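Vototine Hand-Held Gripper, rack and tube set

Stock status: to order
Supplied by: Dranwood
Suited to: collecting demonstrations for pick, place and hand-over work with capped tubes

We stock the Vototine because people keep asking for it, and most of them ask after reading the Prasivard paper. The paper says you can teach an arm to handle centrifuge tubes from hand-held recordings alone, with no time spent driving the arm itself. Please read what follows before you order on the strength of that.

The method is simple enough. A person works through the task with the gripper in hand, its camera records the view from the tool, and the path of the tool is worked out from the video afterwards. A policy is then trained on the lot. Prasivard collected 456 recordings and kept 264 of them. The paper gives one short paragraph to the ones that were dropped, and it puts most of the blame on lost tracking.
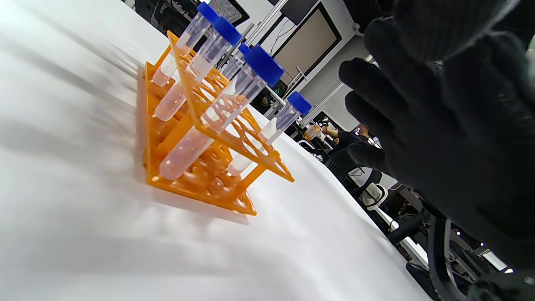 That is a lot of work to throw away, and we would have liked to know which parts of the job it came from. If the tracking fails mostly when the tool turns over close to the rack, then the recordings left in the set lean towards the easy moves – and the headline result leans with them. The result is 61 per cent of tubes placed upright in the right hole. It was measured on the same rack used for training, on the same bench. A second rack is mentioned in the appendix without a score.

Buyers tend to read this more kindly than we do.
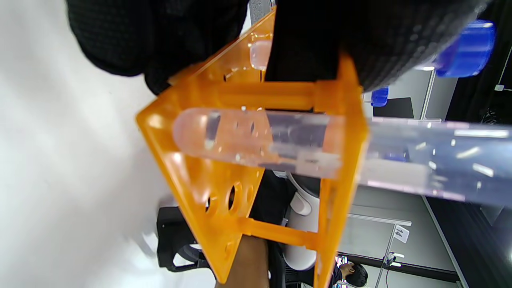

Jade Cloutier wrote to us that we were being hard on it. Her view is that dropping bad recordings is normal, that any group working with people's hands loses plenty, and that 61 per cent from hand-held data is better than she got from months of steering an arm with a joystick. She would buy the gripper again. She did add that she has never managed to match the placing score on her own bench, and that she stopped trying after the second attempt.

We take the point about the joystick. We still don't think a score from one rack tells you much about yours. 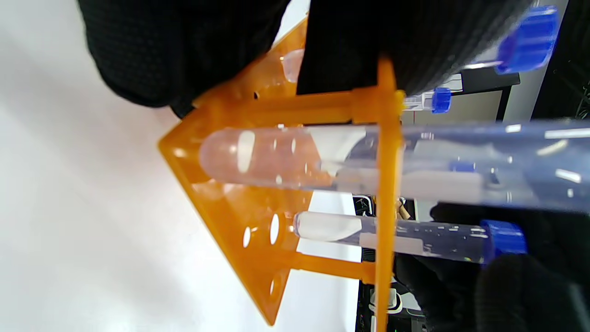
Clear tubes are the part of the claim we would test first. Prasivard used colour video with no depth sensor, and the paper treats the see-through plastic as a solved matter. We are less sure. Put a clear tube against an orange plastic rack and its rounded end picks up the orange, so the edge the policy needs is hard to find even by eye. A narrower tube running behind the upright is worse, with the blue cap about the only part that stands out. A policy trained on views like these may well be finding caps and guessing the rest. The way to check would be to repeat the trials with caps of another colour, or none. The paper doesn't report doing either.

Ross, the follow-up project, is meant to cover this. A first set of results was promised for January and we have not seen it.

What the tool does well is record. The grip is comfortable, the pads hold a smooth tube without crushing it, and a new user can be making usable recordings the same morning.

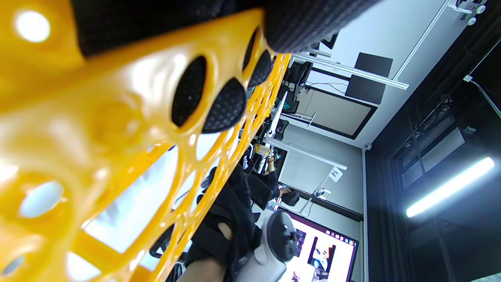 Lighting matters more than the leaflet admits. Bright patches at the edge of the view upset the exposure, and the tracking software copes badly with a large blank wall or a plain white bench top. Try a short batch first, run it through the tracking, and see what survives before you book anyone's time for the full set.

Included: gripper, one set of spare pads, charging lead
Not included: rack, tubes, tracking software, training code
Returns: 2 weeks, unused pads only

Orders placed by noon on Tuesday go out the same week. If you have placing scores from a rack other than the one you trained on, good or bad, send them to the Dranwood sales desk and we will add them to this page.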